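Saturday 24 October 2026

Up at seven, far too early for a Saturday, but I'd been lying there thinking about springs and there was no point pretending I'd drop off again. Made tea, fed the cat, got the box of gripper bits out before anyone could ask me to do something useful.

So, the grippers. The left jaw has been sticking on the first pair since we put it together, and Noémi was sure it was the pivot screws done up too tight. I backed them off a quarter turn each and she was right, annoyingly! It opens now with one finger. I've put a dab of paint on the heads so I can tell if they creep, and I've written the setting in the back of this book so I don't lose it like last time.

Noémi came over at ten with a bag of pastries and a new roll of cable ties. We spent most of the morning on the software side (dull, mostly me reading error messages aloud and her saying "scroll up"). The recorder kept dropping out after 400 frames, every single time, 400 and then nothing. She found it in the end, a buffer size I'd typed in myself back in the summer and forgotten all about. I changed it to 2000 and we let it run while we ate. Not one dropout. I was so pleased I ate her second pastry as well, and she has not forgiven me.

Then tidying up as the job. I do like this bit. You put your hands to the grippers and sort the cutlery, tray on one side, heap on the other, and the thing records what you do so that Estrella (our arm, still in pieces on the bench at the Brolbridge workshop) can have a go at copying it later on. Spoons are easy if you take them by the handle. Chopsticks are horrible. They roll, they cross over each other, and if you pinch one near the end it swings round like a compass needle. Noémi has the knack of coming in flat and slow and I really haven't, I stab at them. She says I hold a gripper like I'm picking up litter.

Albane rang in the middle of it all to ask if we'd be bringing anything to the open evening in November. I said yes before I'd thought, so now we've got to have the arm back together and doing something by then, even if it's only moving one spoon. She wants a title for the sign as well. I suggested "Estrella lays the table" and she laughed, which I'm taking as a yes.

The blue pads are better than the old foam ones, much better. The foam went shiny after a week and metal just slid out of it. I'd like to try a softer set for the thin handles, and Rendport do a sheet I could cut up, but postage is silly for one sheet so I'll wait until I need bearings too.

Still to do: copy today's files to the big drive, label them properly, ring Albane back about plug sockets, find the other hex key. And wash the cutlery, all of it, before supper!
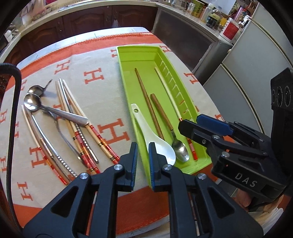

Supper is only soup anyway, the leek one from the freezer, so we can manage with a couple of spoons if I don't get round to the rest. Noémi is staying for it and then I'm running her back to Emdale, and I must remember to put the big drive in the car so she can start going through the files tomorrow.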